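Lolimow 28-Day Breakup Journal
Made by Ditix. Paperback, lay-flat binding, plain grey cover
In stock – ships from our Prurach storeroom
Page updated 11 Aug 2019

For the month after. You know the one. Phone face up on the pillow, typing a long message at 2 in the morning, deleting it, typing it again. The journal gives you something else to write in.

28 days, one spread per day. Left page has the prompt, right page is blank with faint lines. No dates printed so you can start any day and skip any day. Skipping is fine. People skip day 4 a lot.

What's in it

28 daily spreads
9 unsent letter pages, perforated, at the back
6 tear-out cards for your wallet or phone case
A two-page contact log (explained further down)
Ribbon marker
Pocket inside the back cover, for whatever you can't throw out yet

The cover says Lolimow on the spine in small letters and that's all. No hearts, no title on the front. We had a version with the word BREAKUP across it in April and customers told us they couldn't read it on the bus or leave it on a kitchen counter. Fair point. Old cover is gone, please don't order it from resellers and then write to us.

How the days go

Days one to seven are short. Did you eat. Did you sleep. Who did you talk to. One sentence about him or her or them, only one, there is literally one line for it. Some people hate the one line. Write sideways up the margin if you need too, plenty do.

Second week is the story of it. How you met, what you told your friends, what you left out when you told your friends. That last one is day 11 and it's the page we get the most mail about.

Third week is the other person's voice in your head. Things they said that you still believe. You write the sentence down as close as you can get it, then who you were before you heard it. Slow pages. Give them an evening.

Last week looks around a bit. Home, family, work or school, what you're doing on weekends. Day 28 is a blank spread with no prompt. Use it or don't.

The unsent letters

Nine sheets, they tear out clean. Most go to the ex. Also good for a parent, an old friend who took the other side, yourself at fifteen. The instructions on the first sheet say wait 3 days before doing anything with it. Mail it, burn it, keep it in the pocket, your call. Ink note – gel pens bleed through a little on these sheets only. Ballpoint is better.

The contact log

Date, who reached out, what was said, how you felt an hour later. Two pages. Sounds cold. It helps when you're on the third "just checking in" and can't remember how the last ones went. If the messages from your ex are threats, or scare you, please keep copies somewhere they can't get at and don't rely on a paper log in your bedroom. Talk to a domestic violence hotline or someone you trust. A journal is a journal.

Same goes for anyone who was much younger than the person they were with. We get orders from teenagers, and from grown women and men writing about something that happened when they were teenagers. The prompts don't assume it was a romance between equals. Day 13 has two versions, pick the one that fits. If you're under 18 and an adult did this to you, tell a school counselor or a doctor or another adult you feel safe with. You don't have to have the right word for it first.

Editions

Standard. The one on this page.

Large print. Same prompts, bigger type, spiral bound. Made to order so add a week.

Divorce edition. Runs under the MacPherson name, it was their book before Ditix took over the printing. Different prompts for weeks two and four, extra pages for kids, the house, the in-laws. Don't buy both, too much overlap.

Refill letters. Pack of 9 sheets, loose, fits the back pocket if you fold them once.

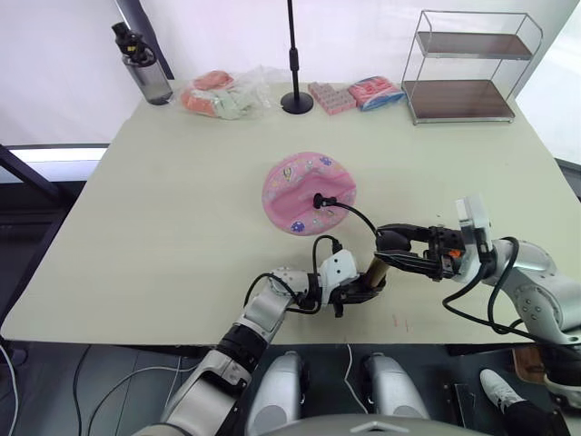
Shipping and wrapping

Plain brown mailer. Return label says Prurach and a box number, nothing about what's inside. Card statement says DITIX. If you share an account with the person you're leaving, pay with a gift card, the checkout takes them. You can also have it sent to a friend or to work, just put the other name on the adress line and we won't send a slip.

We don't send marketing mail to the delivery address. Order emails have the subject line "Your stationery order." You can turn those off too, at checkout, small box under the phone number.

This print run is 3,000 copies. When it's gone there's a gap before the next one, so if the button says Notify Me that's why.

Returns

Unused, any reason, 28 days. Used ones we can't take back, obviously, and please don't mail us one with writing in it. It has happened. We didn't read it.

Misprints: a few copies have day 19 bound upside down. Send a photo of the page, new one goes out, keep the bad one.

Questions we get

Can I do it with a therapist? Yes. Week three especially. Some counselors order them in sixes, there's a small discount at that quantity, shows up in the cart.

Is it religious? No.

I went back to him halfway through. Do I start over? Up to you. Day 16 has a box for it. Carry on from where you were or start at one, the pages don't know the difference.

Does it work for a friendship? Mostly. Cross out a few words in week two. People have asked for a friendship edition – it's being written, no date for it yet.

My mother reads my things. Any lock? No lock, sorry. Locks on paper books are a joke, anyone can pop one. The plain cover helps some. A few customers keep it in a locker or at a friend's place.

Is there an app? No and no plans for one. You're on the phone enough that month.

Details

Paper: cream, uncoated, takes pencil and ballpoint
Cover: soft, wipes down with a damp cloth
Language: English. Spanish in progress
Cards: six, rounded corners, text on one side only, write your own on the back

Add refill letters at checkout and they ship in the same mailer, no extra postage.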